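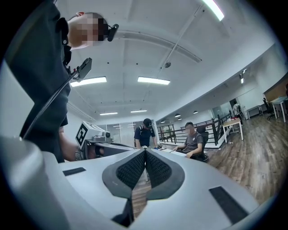

About the Niazi Robotics Program

The Niazi Robotics Program is a student program of the Tradgate School of Applied Technology. It offers instruction and project work in robotics to students enrolled in any department of the School. No earlier experience with robots or programming is required for admission to the introductory class.

Our Mission

The program exists to give students regular, supervised practice with robotic equipment and to prepare them for further study or employment in the field. Students learn to build and maintain hardware, to record and review their own work, and to explain their results to others in plain language.

What We Do

Work is organized in three parts: the introductory class, the Derkier project group, and the competition team.

The introductory class meets twice a week during the regular term. It covers basic mechanics, wiring, sensors, simple programming and shop safety. Each student completes a notebook, which is reviewed by the instructors at midterm and again at the end of the course.

The Derkier project group is open to students who have passed the introductory class. Its subject is manipulation, meaning the ways in which a robot may be taught to pick up, move and set down everyday objects. Members work with hand-held grippers at shared tables and carry out short tasks by hand, such as sorting and clearing a surface. The recordings are then labeled by the students and used in their own training exercises. Members who prefer software may apply to work on the labeling tools and the project archive.

The competition team prepares one entry each year for the Pleltuten Student Robotics Meet, held in May. The team is limited to 7 students and is selected by application. Teams at the Meet are given a set of household objects and are scored on accuracy, on time and on the quality of their written report. Our students have entered the Meet 4 times.

Our Facilities

The program occupies Room 522 of the main Tradgate building. The room is equipped with work tables, office seating and storage for student projects. Equipment may be used only during posted hours and must be signed out at the front desk. Batteries are to be returned to the charging cabinet at the end of every session. Food and drinks are not permitted at the work tables.

Students who take part in recording sessions receive instruction in the handling of the grippers and in the privacy rules of the program. Written consent is required before a student may appear in any recording.

Admission and Membership

Applications for the introductory class are accepted before the start of each term. Students should submit the standard enrollment form together with a short statement of interest. Places are assigned in the order in which complete applications are received.

Members of the Derkier project group are expected to attend at least 5 sessions per term. A student who is unable to meet this requirement may request a leave of one term without losing membership. Loaned equipment must be returned before the leave begins.

There is no fee for participation. Students on the competition team are responsible for their own meals during travel. The School provides transportation and lodging.

Visits and Inquiries

Prospective students and their families are welcome to observe a class by appointment. Schools interested in joint projects may also write to the program office. Inquiries should be addressed to the Niazi Robotics Program, Tradgate School of Applied Technology, Room 522.

Page last updated Thursday, August 11, 2022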